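Chapter 6
Choosing Where to Grasp

Topics in this chapter
6.1 From pixels to a grasp candidate
6.2 Layers and edges in soft objects
6.3 Scoring and rejecting candidates
6.4 The Andum planner, step by step
6.5 When to stop and look again
Exercises and project work

Before you begin

You should be comfortable with the camera model of Chapter 3 and with the coordinate frames of Chapter 4. If the difference between the camera frame and the tool frame is still not clear to you, please read Section 4.2 again before you continue. Most of the errors that students make in this chapter come from there.

Introduction

In Chapter 5 we planned the motion of an arm to a goal that was already known. Somebody gave us a position and an orientation, and our program had to find a safe path. In this chapter the goal is not given. The program receives one color image and one depth image, and it must decide by itself where the fingers should close.

For a rigid object such as a cup, this problem has a comfortable form. We can store a model of the cup, find its pose in the image, and look up a grasp which was prepared in advance. Cloth does not permit this. A shirt has no single pose. It can lie in so many different ways that a stored model helps us very little, and the same shirt will look different each time it is dropped.

When Lensa Endale and Kiyoshi Kudo wrote the first version of the Andum planner, they began with a simple rule: take the highest point in the depth image and grasp there. The rule is easy to program, and it is a good baseline. In their first test set of 771 grasp attempts, it had two main kinds of failure. In the first kind, the highest point was on a smooth and wide fold, and the fingers slid over it. In the second kind, the fingers went too deep and closed on two garments together. You will write this baseline yourself in Exercise 6.1, and you should keep the code, as we compare every later method with it.

A better planner must answer three questions about each candidate. Is there a ridge of cloth narrow enough to fit between the open fingers? Does the ridge belong to one garment only? Can both fingers reach it without touching the table or a neighboring object? The first question is mostly geometry. The second needs color and texture, and it is the most difficult of the three. The third is a collision check of the type you already know.

Consider a heap with a tan garment on top, a gray one under it, a dark checked one under that, and blue fabric at the bottom. The tan garment has a raised crease near its front, and this is an attractive candidate for the first question. The checked garment has a thick folded edge, but it lies lower down, under the gray fabric. Notice also that a small piece of the check comes out again at the right, just under the tan cloth. A segmentation program that looks only for connected regions will report this piece as a separate garment.
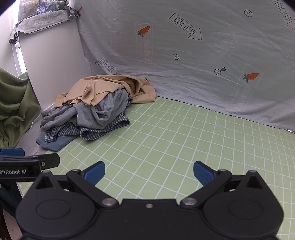

6.1 From pixels to a grasp candidate

A grasp candidate in this book is a set of five numbers: the position of the grasp center (x, y, z), the rotation of the gripper about its approach axis, and the opening width. We write it as g = (x, y, z, r, w). The approach direction is fixed for now. In Section 6.4 we will make it free.

The planner first computes 3,000 candidates by sampling points where the depth changes quickly. Most of these are poor, and a cheap filter on ridge width removes them. Only the best 15 are passed to the slower checks for layers and collisions. Both values are set in the planner's configuration file, and you are encouraged to change them and observe the computing time.

We start with the sampling step. Let D(u, v) be the depth at pixel (u, v), after the missing values have been filled with the method of Section 3.5.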